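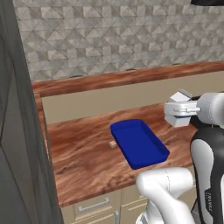

Kitchen scene in the simulator, side camera, arm over the back of the counter.

Comparing two finger sets in simulation, please give opinions

savon_nz
Posted March 19, 2025

Hello all. I am comparing two finger sets for our parallel gripper before we pay for the metal ones. One is the Clekow blade finger, thin and pointed. The other is the Olard flat pad. Everything runs in simulation, with small objects and a blue tray, and the same controller for both. I did 100 trials with each set.

Results so far: blade 73 good picks, pad 47. I did not expect such a big difference. The pad loses mostly the small cube, when it closes a little too high. I keep the friction at the default value for both, and maybe this is my mistake.

I attach also the wrist view from a blade run, with the round disc.

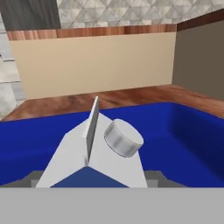
Mokgethi: I would not trust 73 against 47 with default friction. A thin finger has a very small contact area, and many physics engines are too kind to it. Lower the friction by half and run again. My guess is that the blade falls more than the pad.

savon_nz
Thank you, I will do it tonight. But is it fair to lower both by the same amount? The pads are rubber in the catalogue and the blade is plain plastic.

Zinhle Tshabalala
It is not fair, no. Give each one its own value, otherwise you are comparing shapes only. Which can also be useful, but then please write it like this in the report.

I also don't agree with Mokgethi about the engine. We had the opposite problem in June - the thin finger slipped in simulation and held very well on the real arm. It depends on the contact settings, and how many contact points the solver keeps.

Mokgethi
Fair point on the solver. I still would not buy anything from this table.

Nokuthula Zwane
Can you show the wrist camera when the fingers are open? I ask because in your picture the gripper body takes a lot of the lower part, and I wonder how much of a low object the camera still sees before closing.

savon_nz
Yes, of course. I had the same worry.

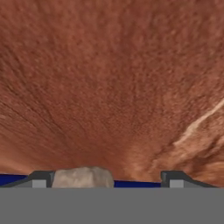 Wrist camera, fingers open, stone close to the left finger.

Nokuthula Zwane
Thanks. So the lower part of the stone is behind the gripper body, and it is a bit left of the middle. If your controller uses this view to centre the grasp, I would move the camera 2 cm higher first and compare fingers later.

Zinhle Tshabalala
Or keep the camera and use the side view for the centring. Moving it changes all the old runs too.

savon_nz
I prefer not to lose the old runs. I will try the side view first, then separate friction values, and I post the new table here.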